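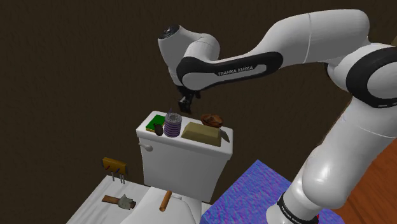
A reader of the first part asked whether it wouldn't be quicker to script the pick and skip the remote control, given that the simulator already knows where every object is. For one object in one place, yes. You can write the waypoints in an afternoon. The trouble starts when you want the arm to pick from a crowded surface and the layout changes on every reset, and that is the case this page covers.

I use Gestell for teleoperation and the Hirkmont bathroom layout as the scene. Other tools will work if they let you stream a hand pose to the arm and save the joint states. The menu names below are Gestell's.

Before you start

You need the layout loaded, the Franka arm placed so that it can reach the toilet tank lid, and a six-axis input device. A game controller will do, but you will have to switch between moving and turning, and the demonstrations come out jerky.

Open Session > Limits and set the hand speed to slow. You can raise it later. I left mine on slow for the first 12 demonstrations and I'm glad I did.

1. Set the task

Write one sentence and keep it on screen while you work. Mine was "Pick up the striped can and hold it above the tank." Don't change the goal halfway through a batch. If you decide the can should go on the counter after all, start a new batch under a new name.

2. Set the start pose

Put the hand over the tank lid with the fingers pointing down and slightly open. Save this as Home. Every demonstration in the batch should begin here, or within the small random offset Gestell adds if you tick Jitter Start. I tick it.

3. Check the view

Look along the fingers before you record anything. The arm is large compared with the tank, and from some angles the lower link hides the floor side of the scene completely. I keep two views open — one from in front of the tank and one fixed to the hand.

4. Record a demonstration

Press Record and wait for the counter to start. Then:

Move sideways until the fingers are on either side of the can.
Turn the hand so the fingers close across clear space and don't hit the beige block next to it.
Lower slowly. Stop before the fingertips reach the lid.
Close the fingers and pause for a moment.
Lift straight up.
Press Stop.

The pause matters more than it looks. Without it, the close and the lift blur together in the data, and the trained policy tends to lift early.

5. Throw out the bad ones

Play each recording back at double speed. Delete it if the hand knocked something off the lid, if you backed up and tried again, or if you sat still for a long stretch thinking. The knife is the one to watch in this layout. Its blade sticks out past the front edge of the lid, and a light touch can send it over.

Some people keep retries so the policy learns to recover. I would put those in a separate folder and add them later.

6. Shuffle and repeat

Use Scene > Shuffle to change the positions on the lid. If two objects land inside each other, shuffle again. Record 6 demonstrations per layout, then move on. My full set came to about 900 before cleanup, spread over most of September.

7. Export

Choose Export > Episodes and leave the rate at the default. Give the batch a plain name with the task in it. Check that the gripper column is present, as older builds left it out unless you ticked Include Hand.

If the arm freezes during recording

It has probably reached a joint limit. Discard the take, go back to Home and come in with the wrist turned the other way. If it keeps happening, move the base a little farther from the tank.

The next part deals with training on the exported episodes.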